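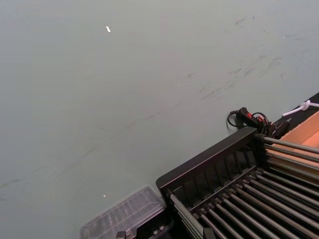 Visit to the Clondside Handling Laboratory

By Erzsébet Somogyi
March
Category: Visits and Exchanges / Automation

Members of the Rukutari technical exchange were received at Clondside in March for a half-day visit to the handling laboratory. The visit concentrated on a single cell, known to the staff as Filip, and on the routine by which it is set up and kept in working order. The group was welcomed by Naheed Bukhari, head of laboratory services, and conducted through the cell by Győző Magyar, the technician responsible for it.

Filip consists of one arm at a fixed bench, with a small camera carried at the wrist. Its daily work is the handling of light parts for Clollero, the laboratory's partner in the project. The cell has completed up to 3000 handling cycles between full inspections, although Mr. Magyar prefers to intervene earlier when the log shows a rise in missed grips.

Setting up the bench

The tabletop is a plain, matte grey-green. It carries scuffs and fine dark streaks, which the laboratory does not polish out. Mr. Magyar explained that a mark which stays in one place is of little concern to the vision software, while a loose fleck is a different matter. The bench is therefore wiped at the start of each shift and again after any box or packet has been opened on it. Small white specks are the most common cause of a false detection on this surface.

The black rack with its banks of thin metal rods stands at an angle to the bench. Visitors asked whether it ought to be squared to the table edge. The position is taught to the arm from the corner of the rack, and the angle itself may be chosen freely, provided that the rack is not moved afterward. If it is moved, even slightly, the corner must be taught again and the seven check positions repeated. The group was able to follow this procedure from beginning to end, starting at 9:30 in the morning.

The slotted wall of the rack receives particular attention. Dust gathers in the narrow recesses and is removed with a dry brush, never with compressed air, which was found to carry it across the bench. The rods are checked by sighting along them. Any rod that sits high in its support is pressed down by hand and noted in the cell book.

Cables and loose items

Much of the discussion concerned cables. The black handheld device with the red button is kept within reach during setup, and on the morning of the visit it lay on the upper corner of the rack with its cable looped onto the table. Before the arm is released for automatic running, the device is returned to its hook and the cable coiled. A white cable toward the far side of the bench is treated in the same way. Arsen Hnatiuk, who maintains the control software, reported that entry 321 in the cell book describes a stop caused by a cable that had crept into the path of the wrist – a fault that took most of an afternoon to trace.

Clear plastic containers with lids are used beside the rack. The transparent lids reflect the overhead lamps, and the laboratory has adjusted the lighting twice on this account. Mr. Hnatiuk is now testing a lower camera exposure.

Care and repair

The last full inspection was carried out at cycle 983 of the present series, after a bearing in the wrist had begun to sound rough. The joint was replaced on site by Mr. Magyar and Fulgencio Cifuentes, and the camera mount was realigned on the same day. Mr. Cifuentes showed the group the worn part and the alignment card. He recommended that any laboratory setting up a similar cell keep one spare mount on the shelf – delivery of a replacement had taken longer than the repair.

The members of the exchange thank the staff of Clondside for their time and for open answers to a large number of questions. A return visit to Rukutari is being arranged, and members who wish to take part should inform the exchange office.

Contact the exchange office | © Rukutari Technical Exchange | Back to top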